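4. The open day at Kostport

4.1 How we ended up with an audience

I should say up front that this section reads differently from the last one. Sections 2 and 3 covered the simulator and the grasp planner, and they were written by people sitting at desks. What follows comes out of one long afternoon at the Kostport hall, where we ran the tabletop tasks live for anyone who walked in, and most of what I learned came from standing next to the screen with a cup of bad coffee and listening.

The hosts were Vuluvetti, who run an open day there every year and who had asked Irina Anghel if our group could fill a corner. She said yes before checking with the rest of us (I'd have done the same!). We had a table, a big monitor, a laptop with the simulated kitchen on it, and a keyboard on a long cable so visitors could sit down and drive the gripper themselves. Paraschiva Ghiță looked after the laptop, Emanuel Bălan did the talking in Romanian, and I did the talking in English and wrote things down. The hosts' door count for the day was 700. Of those, 140 people stopped at our corner long enough to try a task and fill in the one-page form, and that's the group I mean whenever I say "visitors" below.

We'd planned a neat procedure. Each visitor would get the same spoken introduction, one practice reach, and then a single attempt at a task picked by the software. That lasted until the first school party came in. After that people watched each other, gave each other advice and asked to go again, and we let them. So please don't read this section as a controlled study. The timing data in Section 5 are from the lab sessions only, and nothing from the open day is mixed into them.

4.2 What people asked

The form had 7 questions on it and I now think we needed maybe two. The boxes got ticked quickly and without much thought, while the blank space at the bottom filled up with really good stuff. Judit Nyitrai coded those comments afterward, and I went through my own notes separately so that we could compare.

The question we heard most was some version of "does it know what that is?" People would point at something on the monitor and want to know if the gripper was treating it as a thing with a name or just as a lump in the way. I had an answer ready about the planner working from geometry, and it satisfied hardly anyone. A retired machinist from the Stevico plant put it much better than I had. He wanted to know where the gripper thought the edge was. Once he'd said it that way I started using his wording, and the conversations got shorter and a lot more useful.

The next most common question was about looks. Several visitors assumed we were showing a video feed from another room, and a few of them were a bit let down to hear that the whole thing was rendered. Others were delighted and wanted to know who had made the fruit. We hadn't expected realism to matter to people who were mainly there to push keys, but it clearly changed how carefully they moved. Visitors who thought the table was real came in slowly. Visitors who knew it wasn't went in like they were parking a truck.

4.3 The basket task

Of everything we offered, the basket got the most repeat attempts, and it's the one I'd bring again. The instruction is short: approach the basket, take hold of the rim with the gripper, lift. A grown-up can explain it to a child in one breath. It's also harder than it sounds, for reasons that tie back to Section 3.2, because a wide oval rim gives you a lot of places to grab and most of them are poor ones.

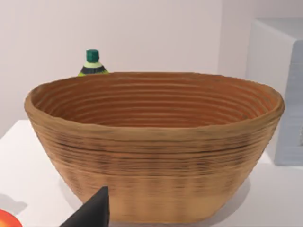

Osian Rowlands had warned me beforehand that beginners would aim for the middle of the near side, and he was right, they nearly all did. It feels natural. You're coming from the front, so you take what's closest. The trouble is that the near side is also where your own finger gets between you and the thing you're trying to judge, and from a low viewpoint it's tough to tell how far you still have to go. People would stop short, nudge forward, stop again, and then ask me if they were touching it yet. I got into the habit of telling them to go for one of the ends.

What surprised me was how much the surroundings mattered to them. The planner only cares about other objects if they're in its path. Visitors cared about all of them. They steered wide of things they had no chance of hitting, and they apologized out loud when they thought they'd bumped something. Paraschiva started keeping a list of the detours on the back of a form, and when we compared it with the logged paths the next week, the detours were there plain as day. We've since added a clearance term to the planner's cost function, set out in Section 6, and it came straight from that list.

Two things I'd change for next time. I'd put in a second viewpoint from above, on a key that visitors can hold down, as the single low view was the source of most of the complaints on the forms. And I'd drop the practice reach, which people either skipped or mistook for the real attempt. Emanuel disagrees with me on the second point, and his reasons are in the notes that go with the task files.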